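Prulo instrument-handling package, worth the quote?
Lab Hardware board > Arms and grippers

benchrat_713
Posted 6 January 2025

We've been quoted for the Prulo package (two arms, gripper fingers, a year of "skill updates") and I'm not sold. Corau resells it here. Their page says it handles small steel instruments "out of the box," and I've yet to see a failure rate. On small stuff like this I'd want 1202 logged picks before I believed a word of it.

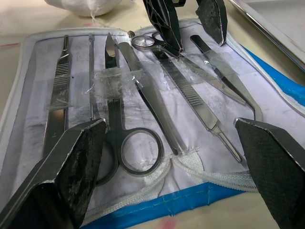
travton_refugee
Ask what a spare set of finger pads costs. With Travton we paid 223 a set and the sales guy had never mentioned they were a wear part.

benchrat_713
Pads are "consumables, priced on request." Great. They also list sterile pouches as a supported item, with no word on which sizes or whether opening one counts as support. 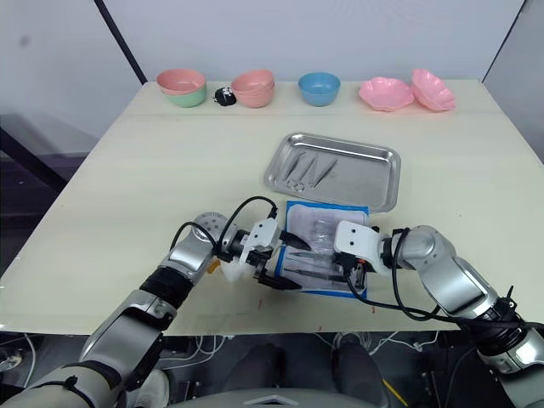
oldsolder
Disagree with the gloom. Pouches are hard for everybody, and two arms is the right way to go at them. We've had ours since October and I'd buy it again.

travton_refugee
Buy it again at list price?

oldsolder
No, not at list. Hjaltested came in lower on the same arms, but you write your own skills.

benchrat_713
So what am I paying Prulo for? I've asked Corau for a trial with our own kits, 147 picks, no engineer in the room. Still waiting on a reply.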